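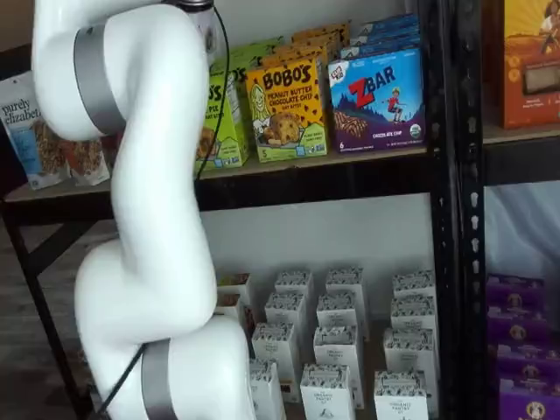

So the budget for the arm finally closed last month, and since I've been grumbling about it here since the spring I figure you all deserve the long version. Get a coffee.

Quick catch-up if you're new: I do the planning for a small snack warehouse in Grikville (one floor, lots of shelves, more oat bars than any human should have to look at before lunch). We pack mixed boxes for offices and schools. The idea was to have an arm take over some of the picking from the shelves, mostly the small stuff that makes everybody's wrists hurt by November.

My first mistake was thinking of the arm as the expensive part! I had a spreadsheet with one big number at the top and a bunch of tiny numbers under it, and I was so proud of that big number because I'd talked it down twice. Then the tiny numbers started growing. The mount. The gripper, and then the other gripper, because the one that's happy with a stiff carton hates a granola pouch. Spare cables. A stop button in a second spot. Training for two of us over in Kultbridge, with a hotel, and parking at the hotel (the parking!!). By the time I'd typed it all in, the extras column was looking the arm right in the eye.

We ended up with two quotes worth reading. Phetsri wanted to sell us the whole cell, ready to go, with their people setting it up. Dokar would lease us the arm by the month and let us do our own shelving and mounting. I went back and forth on this for weeks. Phetsri was less work and I'm lazy, but their package came with racks we didn't need, and I already had black slotted uprights and beams all over the place that I like just fine. So, Dokar. The lease is $555 a month with service included, and we can hand the thing back after 13 months if it doesn't earn its keep. That last part is what sold my boss.

Now, shelves. I want to talk about shelves because I got them wrong on paper and it cost us $400 and a very long afternoon. I planned the levels by product height. Makes sense, right? The box is this tall, leave a bit of air, next shelf. Except an arm doesn't come at a shelf like a person does. It has elbows! Big round ones! It needs room for all that to swing around in front, and room above the product for whatever's on the end of it. We redid the spacing, bought extra beams, and I now leave way more air than looks sensible.

The stock itself needed a budget too, which I had not thought about for one second. If you're testing picks you're going to crush things. I set aside 82 items for the trial and called it "breakage" in the spreadsheet, and it was the best line in there. I made sure it was a mix: the Bobo's boxes, the ZBars, a couple of granola pouches, and plenty of those little white Organic Pastry Co cartons, which go in rows and look so nearly alike that I worry about them the most. Bright boxes are easy to tell apart. Little white ones sitting shoulder to shoulder, I'm less sure.

A few things I'd put in the plan from day one if I were starting over:

Ask what's in the monthly price and get it in writing. We had a whole back-and-forth about whether a worn cable counts as service (it does, now).

Add a line for your own hours. I didn't, and I spent most of the summer on this.

Measure the aisle with a cart in it. I measured mine empty, like a fool, and had to move a rack.

Don't order the second gripper until you've used the first one for a while. I'd bet half of you will want a different one than you thought.

I still don't know if we'll keep it past the lease. The numbers work if it handles the small cartons all day and they don't work if it only does the easy boxes, so that's what I'll be watching this winter. I have a column for it and everything.

Next post will be the spreadsheet itself, once I've cleaned out the rows where I was just typing swear words. If you've leased from Dokar or anyone like them, tell me in the comments what they charged you for shipping it back. I forgot to ask.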